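Bits and bobs, and a pink tablecloth

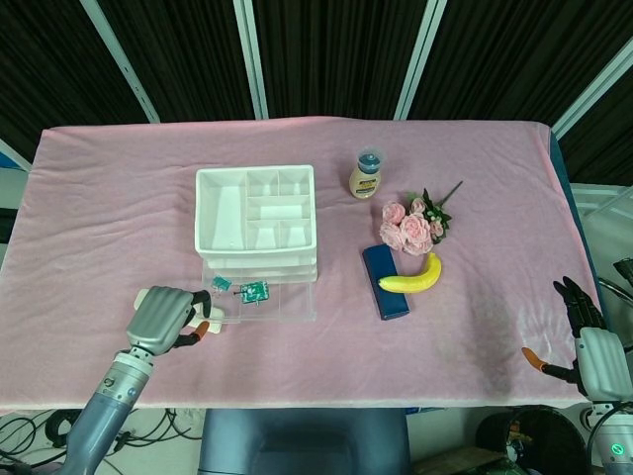 The organiser with its drawer out, two little green boards already in.

So I have finally made a start on the small stuff. January is supposed to be for this sort of thing, and I'd been walking past the same heap of odds and ends since before Christmas, telling it I'd be back. After breakfast I put the pink cloth on the table (yes, creased, no, I did not iron it) and fetched the white organiser with the clear drawer.

I do love that organiser. Jurgita gave it to me when she moved to the flat on Larnel Road and I've used it badly ever since, everything chucked in the top, nothing in the drawer at all. The top is all compartments! One big one on the left and then the smaller ones on the right, with a long one across the middle which I've decided is for pens. I had it down for cotton buds originally but pens are what I lose.

The circuit boards have gone in the drawer. They're from the weather station Tadhg and I were going to build, and I still think we might, though he's gone very quiet on the subject and I suspect he's bought one. I can't bring myself to bin them. The cream pad belongs with them as far as I'm concerned, so it's the drawer for that too, if it'll lie flat, and if it won't I shall have to think again.

The pump bottle has no home. It's too tall for anything with a lid, so for now it lives at the back of the table with its blue cap on, looking permanent. Same problem with the roses. They're artificial, they'll outlive me, and I've moved them from windowsill to shelf to table for years because I like the pink and they go with the cloth. Solène says fake flowers collect dust, and she's right, I gave them a good shake out of the back door and sneezed all the way back in.

Then the dark blue case, which I was very pleased to see again. I'd hunted for it for weeks in the autumn and even rang Pouran to ask if I'd left it at hers. I want it somewhere sensible this time, maybe the drawer by the bed.

Stopped for tea at 11 and lost a good 20 minutes to reading old letters. Must ring Obed about the shelf brackets. Also need: drawer liner, string, more of the big envelopes, and something for supper that isn't eggs.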